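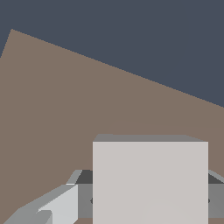

Wrist cam view in sim, block in front of the gripper

Print this page | E-mail this thread

Wrist camera pose estimate drifts as soon as the gripper gets close to the block

Posted by tse_newbie, August 6, 2020

Hi all, hoping someone has seen this before. Running a pick task in simulation, simulated wrist camera, one off-white cube on a brown table. Tse planner on top, my own pose node underneath. Far away everything is fine, pose is solid. Then the arm comes in and the cube fills most of the lower half of the view and the estimate starts sliding. Block isn't moving in the sim, I checked ground truth. My estimate says it walks toward the right finger and the planner dutifully chases it.

What I have tried so far:

- smaller steps on the approach, same drift but slower
- turned antialiasing on and off, no change that I could see
- more iterations in the fit, 200 now, was 90
- swapped the depth based fit for edges only. Worse

Log says lost track at step 151 nearly every run. Same seed, same step. Different seed, a few steps either way.

Camera is bolted to the hand so I can't just back it off, the real one will be in the same spot. Is this a calibration thing or a perception thing? Demo is in December so there's time but I'd like to stop staring at it.

-- tse_newbie

Gøran Grønli wrote:

Perception. Calibration error would show up far away too, and you say far is fine.

Look at what your fit gets to work with at that distance. Bottom of the cube is out of view. Front face is one flat pale tone. Top face is a thin gray band. So the fit has two vertical sides and the line between top and front, and that's the lot. Height is basically unconstrained, and depth is only held by the width between the two sides. Then you have a pale inner face on the left finger, close to the same brightness as the block. If you segment by threshold I'd bet the finger is leaking into your mask.

Do this in order:

1. Mask the gripper. You know the joint angles, you have the mesh, render the gripper from the camera pose and throw out every pixel it covers, plus a small margin. Careful though, part of the hand is behind the block. If you mask the whole silhouette blindly you cut a hole in the cube. Use the depth buffer and only drop pixels where the gripper is in front.

2. Give the fit the known cube size. Don't let it solve for size and distance together.

3. Stop trusting vision for the last stretch. Freeze the pose once the bottom edge of the block leaves the view, transform it into the base frame, and go in on joint encoders. The block isn't going anywhere till you touch it.

Number 3 alone will probaly get you to your demo. Do number 1 anyway.

Also 200 iterations on a bad cost just gets you to the wrong answer more carefully. Put it back to 90.

sornenska_dave wrote:

had this too!! restart the sim and delete the cache folder, worked for me. was on build 2811 of the Sornenska bridge tho so maybe yours is diffrent

mlh_Steststead wrote:

Agree with Gøran on the freeze, with one addition. Check which frame you store the frozen pose in. We had the Istton stack on our arm and it kept the pose in the camera frame, so "frozen" meant the block traveled along with the hand. Looked exactly like drift. Took us far too long. Print the block pose in base coords every step, if it changes after the freeze that's your bug.

Other thing, your scene is very clean. Flat light, no cast shadows, plain table, plain background. Fine for debugging, but whatever threshold you tune in there is going to fall over on the real arm. Randomize the light and the table color a bit before you spend a week on the mask. And put some texture on the cube if the task allows it. A printed tag on the top face won't help you much up close btw, that face is seen way too shallow from this camera. Front face or nothing.

tse_newbie wrote:

Thanks both. Frozen pose in base frame, gripper masked with the depth test, no more sliding. Left finger was in the mask, yes. Cache folder made no difference, sorry Dave. Still have to do the lighting randomization, will start a new thread when that breaks.

Filed under: Robot Software > Perception & Tracking | Tags: simulation, wrist camera, pose estimation, grasping

This site uses cookies to keep you signed in and to remember your display settings. By continuing to browse you agree to our use of cookies. OK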